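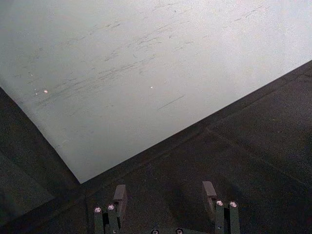

Vittoria Negri asked before the tour had left the lobby whether the duel in episode nine had been storyboarded as a love scene, and whether we would be shown the boards. The guide's answer was that the boards were on the second floor and that the question usually came up later in the day.

The Funent open house takes place once a year, in November, at the studio's main building. Funent is the company behind Sanna, the 40-episode space drama whose two leads, the pilot Jallex and the defector Bokov, have kept fan writers busy since the first broadcast. I went for the production archive. Most of my group went for Jallex and Bokov, and the two interests overlapped more than I expected.

Admission and schedule

Entry is by timed ticket. Mine was for 10:15 a.m. The studio issues 1,000 tickets for the day and sends visitors through in groups small enough to fit in the screening room. Bags go in lockers. Notes may be taken in pencil only on the archive floor, and photography is not allowed there. The full circuit took a little under three hours, including a break of 20 minutes that ran to 35.

Ground floor: layout and backgrounds

The first stop covers background painting for the station interiors. Sanna used a fixed set of rooms, and each room had a master layout from which all other angles were derived. The corridor outside the hangar has the largest number of variants. The guide attributed this to the scripts, which kept sending the two leads there to talk. In the early episodes the corridor is lit from overhead. From episode 14 it is lit from one side, and the color key sheets show the change clearly: the shadow tone shifts from green to violet, and the two characters are assigned separate highlight colors that had previously been shared by the whole cast.

This matters for anyone trying to date production decisions. The usual claim among fans is that the relationship was played up in the second half in response to viewer mail. The color keys for episode 14 were approved before the first episode aired, so the lighting change at least cannot have been a response to anything. 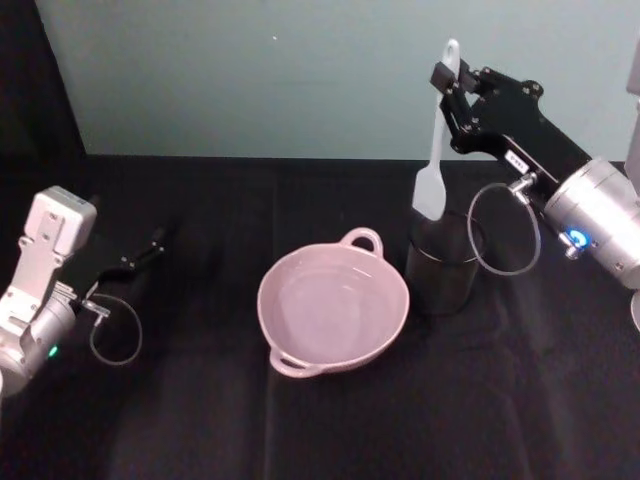

Second floor: the storyboards

The board for the duel is displayed complete, in a flat case along the window wall. It is longer than the finished sequence. Five panels were cut, all of them from the section after Bokov drops the sword. In the broadcast version he looks at his hand and the scene ends. On the board, Jallex picks the sword up, turns it around, and offers it back by the grip, and the next panel holds on both faces with a timing note of six seconds. Six seconds is a long hold for this series. The average shot in the same episode runs closer to three.

The margin note beside the cut panels says "time," with a line drawn through the lot. I had read online that the panels were removed on instructions from the broadcaster. There is nothing on the board to support that, and the episode was in fact over length — the running sheet pinned next to it shows 360 feet to be lost across the whole reel. Other scenes were trimmed too, including most of the dinner with the ambassador.

Negri pointed out that a scene cut for length still had to be chosen over some other scene. The guide agreed and moved us along.

Screening room: recording scripts

The last stop was a talk on the voice recording, with extracts played over the studio speakers. The two lead actors recorded together for the entire run, which was not standard at Funent at the time. Most dialogue was done in separate sessions and assembled later. The recording script for the finale was passed around in a plastic sleeve. Cut 402 is the one everybody quotes, where Bokov says he would have come back for the ship. On the script, "the ship" is typed and then underlined by hand, with an instruction to pause ahead of it. The pause is audible in the broadcast track. I had always taken it for an edit.

We heard two takes. In the first the line is read straight through. In the second the pause is nearly long enough to be a different sentence, and there was some laughter in the room. The second take was used.

Practical notes

The stairs between the first and second floors are steep, and the elevator has to be requested at the desk. The shop sells reprints of the color keys but not of the storyboard. The paper used for the reprints is thinner than last year's and the violet prints dark, so compare them with the display copies if you need them for reference. Questions were taken in writing at the end; mine, on who approved the episode 14 keys, was collected with the rest and I am told replies go out by mail in the spring.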